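Brerkia House Gallery
The Tea Table: Fruit, Tins and Table Linen

Opening display, 25 June 2022
Curated by Bianka Sárközi and Wálter Sánchez

The Tea Table is the summer presentation of the Brerkia House domestic collection. It concerns the small objects that gather on a table when tea is served to visitors: the kettle, the tin that is kept after its contents have gone, the cloth, and the fruit set out beside them. The display occupies the Bermúdez Room on the first floor and remains open until the end of August.

The collection holds 1,895 household items, of which 70 have been brought out of store for this occasion. Most were given by local families between the wars and in the decades that followed. A smaller number were purchased with the support of the Ceduveo Fund, which also met the cost of cleaning the table linen.

The pages of this gallery follow the order of the room. Visitors who wish to consult the full list of exhibits may ask for the printed guide at the entrance desk.

The round table
A white cloth, a pale pink electric kettle with a looped handle, and an open pink tin with a red heart on its side. A large orange and a smaller orange fruit give the table its strongest colour.

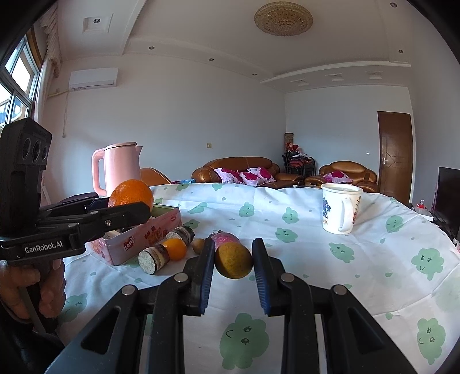

Why is fruit so often placed on a tea table?
Fruit needs no cooking and little cutlery, and it can be offered to a guest at any hour. In many households it was also the most seasonal thing on the table, and its arrangement was left to the younger members of the family.

Tins and boxes
Decorated tins were rarely thrown away. Those in the wall case were used for buttons, letters and sewing thread, and several still carry handwritten labels inside the lid.

Table linen
Eleven cloths are shown folded in the long drawers. The darned corners have been left uppermost so that the repairs can be studied.

Cups and saucers
The Onutier service was made for everyday use and has been lent by its present owners. Two saucers are later replacements and differ slightly in the rim.

Trays
Painted and plain trays hang on the north wall. The largest came from a boarding house and was carried by two people.

Visiting the display
The Bermúdez Room is open from Tuesday to Sunday. Groups are asked to book in advance, and no more than 11 persons may be admitted to the room at one time. Large bags should be left in the lockers on the ground floor. The printed guide runs to 160 pages and is available for reference in the reading room.

Requests to reproduce photographs from this gallery should be made in writing to the Collections Office, stating the title of the page and the intended use.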